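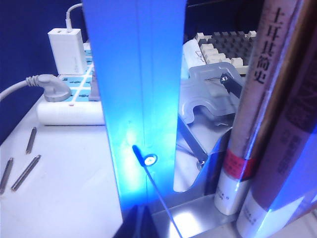 Estimating Grasp Pose of Thin Cylindrical Parts from a Wrist Camera

Final project report, October 2018
Gülizar Bozkurt, Si-woo Kwon, Kaan Tokgöz
Project advisor: Perihan Kozan

1. Introduction

Thin metal pins are awkward parts for a vision-guided arm. They cover few pixels, they reflect whatever light is near them, and their depth readings are often missing. Our project was a software pipeline that finds pins lying on a white tabletop, estimates the position and in-plane angle of each one, and sends a grasp to the arm. All images come from a small camera at the wrist. No fixed overhead camera was used.

The work continues the July prototype by Hüsnü Sezer, which used a single background threshold and a fixed list of grasp angles. We kept his message definitions and his calibration script. The rest was rewritten.

2. Software structure

The pipeline runs as four processes: capture, detection, planning and execution. They exchange messages through Fokex, the small message library used in the lab course. Each message carries the capture time of the image it was derived from. The planner rejects any detection whose time stamp is older than 500 ms when it arrives.

This check was added after we found that the detection process could fall behind and deliver results for a wrist pose the arm had already left. Before that we had blamed the calibration, and lost most of a week to it.

3. Masking the gripper

The camera moves with the gripper, so the finger covers much the same part of every image. With the finger vertical in the middle of the view, a long object behind it is split or cut short at the finger edge. The first detector treated both finger edges as straight metal objects and reported them as pins with high confidence.

We now apply a static mask, drawn by hand from the open position and stretched according to the reported finger opening. The mask is grown by 6 pixels on each side. A smaller margin let the blue glow along the finger edge through; a larger one hid pins that were close enough to grasp. Pixels under the mask are labeled unknown and are kept separate from background. A candidate that touches the mask is marked as partial, and the planner will not grasp a partial candidate until a second view confirms its length.

4. Color and lighting

The light in the workspace is strongly blue. White surfaces come out bluish white, and the side of any object near the finger can pick up a blue streak. Automatic white balance made this worse, since the correction changed with how much of the finger was lit. We disabled it and fixed the gains at startup.

Hue was dropped from the detector entirely. Detection uses a grayscale image built from the red and green channels, where the finger glow is weakest. Shadows are faint on the white surface, so a pin is found mostly by its own shading, which is darker on the underside. The detector looks for a pair of nearly parallel edges with a darker band along one of them.

5. Rejecting clutter

The table was not cleared for testing. Power cords, keyboard edges and book spines all produce long parallel edges. Three filters are applied in order:

Width. The distance between the edges, projected onto the table plane, must match the pin diameter in the parts file.
Length. Candidates longer than the part are dropped. This removes cords and book spines in most views.
Support. The table surface must be visible on both sides of the candidate.

The support test is the most useful and the most expensive. It also rejects a pin touching another object, and we accepted this, as such a pin cannot be grasped without a push first.

6. Angle estimate

The angle is taken from a line fit to the midpoints between the two edges. Grooves near the ends of a pin pull the midpoints off the axis, so the outer part of each end is left out of the fit. The angle is ambiguous by half a turn, which does not matter for a two-sided grasp. The planner picks the solution with less wrist rotation.

7. Testing

We logged 2,000 images during development and used them for replay. The replay tool, Barbier, feeds logged images through detection and planning at their original timing and draws the chosen grasp over each one. Every change to the filters was replayed against the full log before it was run on the arm.

Replay does not test execution. Moving the wrist between views introduces a small pose error that the log cannot show, and our tuning of the approach height was done by trial on the arm.

8. Known problems

Bright reflections from the metal base still saturate the image. A pin crossing such a patch is found as two short pieces — the merge step joins them only if both pass the width filter.

The mask assumes a straight finger. If the finger pad is changed, the mask has to be drawn again.

The 2-view confirmation picks its second viewpoint from a fixed table of offsets. Kaan started a version that chooses the viewpoint from the unknown region, but it was not finished and is left on a separate branch with its notes.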